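4. Aufbau Steckregal Rirel (Grundfeld)

Gilt für Grundfeld, Höhe 1,80 m. Anbaufeld siehe Abschnitt 5. Wandmontage Abschnitt 6, bitte nicht überspringen.

4.1 Vor dem Aufbau

Alle Kartons auf, Teile auf weicher Unterlage auslegen. Decke, Teppich, zur Not die Pappe vom Karton. Böden nie direkt auf Fliesen stellen, die Ecken platzen sofort.
Beutel A und B nicht mischen. Dübel in A sind länger, sieht man erst auf den zweiten Blick.
Fehlt was: Teilenummer raussuchen (Aufkleber innen am Kartondeckel) und Formular auf der Serviceseite ausfüllen. Ohne Nummer dauert es.

Platzbedarf zum Legen: zwei mal zwei Meter. Weniger geht, ist aber Gefummel.

Werkzeug: Holz- oder Gummihammer, Wasserwaage, Bleistift, Kreuzschlitz Größe 2. Akkuschrauber nur für die Rückwand, kleinste Stufe.

ACHTUNG: Kein Metallhammer. Auch nicht mit Lappen drum. Druckstellen sind kein Reklamationsgrund.

4.2 Seitenteile

1. Beide Pfosten links (Markierung L) flach hinlegen, Nuten zueinander.
2. Querleisten einstecken. Die kurze kommt unten hin, 53 mm über dem Pfostenende. Anreißen, nicht schätzen.
3. Dübel aus Beutel A einsetzen, mit der Hand bis Anschlag. Steht einer mehr als 3 mm über, rausziehen, Loch aussaugen, nochmal.
4. Leisten leicht einklopfen. Immer abwechselnd oben und unten, sonst verkanntet das Ganze.
5. Diagonalen messen. Müssen gleich sein. Sind sie es nicht: am längeren Maß drücken, nachmessen.
6. Rechte Seite genauso, Markierung R.

Hinweis: Leim nur, wenn das Regal nie wieder abgebaut werden soll. Bei Umzug ärgert man sich. Wer leimt: zwölf Stunden liegen lassen, dann erst weiter mit 4.3.

4.3 Böden einhängen

Zu zweit. Allein kippt die zweite Seite weg.

1. Linkes Seitenteil aufstellen, jemand hält.
2. Unteren Boden in die Nut setzen. Sichtkante nach vorn. Die Vorderkante ist die ohne Bohrungen.
3. Rechtes Seitenteil ansetzen, Boden einfädeln, von aussen anklopfen.
4. Oberen Boden ebenso. Danach steht das Feld allein, aber wackelig. Nicht loslassen und Kaffee holen gehen.
5. Mittlere Böden von vorn einschieben, leicht schräg, dann absenken. Bodenabstand im Normalraster 295 mm. Für Ordner eine Stufe höher gehen.
6. Klemmt ein Boden: raus damit, Nut auf Lackreste prüfen, mit der Kante eines Schleifpapiers einmal durch. Nicht mit Gewalt.

VORSICHT: Finger weg von der Nut beim Absenken. Quetschgefahr.

4.4 Rückwand und Kreuz

Variante mit Rückwand (Pilar): Platte von hinten auflegen, oben bündig, acht Schrauben aus Beutel B. Erst alle lose ansetzen, dann ausrichten, dann festziehen.

Variante mit Stahlkreuz (Clenbridge): Streben in die oberen Haken, unten spannen. Spannschloss handfest plus eine halbe Umdrehung. Mehr verzieht den Rahmen und die Böden fallen vorne raus.

Nach dem Spannen Wasserwaage auf den oberen Boden. Stellfüße nachdrehen, Bereich 0 bis 12 mm. Reicht das nicht, unterlegen, aber unter dem ganzen Fuß.

4.5 Belastung

Boden gleichmäßig belasten, schwere Sachen nach unten. Das ganze Feld trägt nicht mehr als 400 kg, und auch das nur mit Wandbefestigung. Punktlasten (Maschinen, Aquarien) sind nicht vorgesehen. Kinder klettern drauf, deshalb: immer an die Wand, auch im Keller.

4.6 Wenn etwas nicht passt

Boden wackelt: Nut prüfen, Dübel nachsetzen.
Regal steht schief: Diagonale nochmal messen, erst dann Füße.
Dübel abgebrochen: Rest mit 5er Bohrer ausbohren, Ersatz unter Teilenummer 801 bestellen.
Kratzer im Lack: Stift liegt bei, zweimal dünn statt einmal dick.
Knarzt beim Einräumen: normal in den ersten Tagen. Danach Schrauben der Rückwand nachziehen.

4.7 Abbau

Rückwärts ab 4.4. Böden von unten nach oben rausnehmen, oberen zuletzt. Seitenteile von innen aufklopfen, nie hebeln. Dübel in den Beutel zurück und Beutel an den Pfosten kleben, sonst sind sie weg.
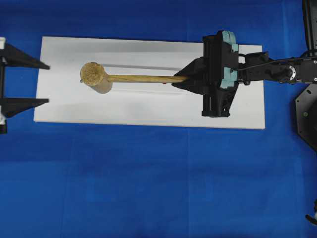

Ehlers

Holzhammer wie in 4.1 genannt. Stand der Anleitung: 4. Sep. 2022. Nächste Fassung im Oktober, dann mit Eckfeld.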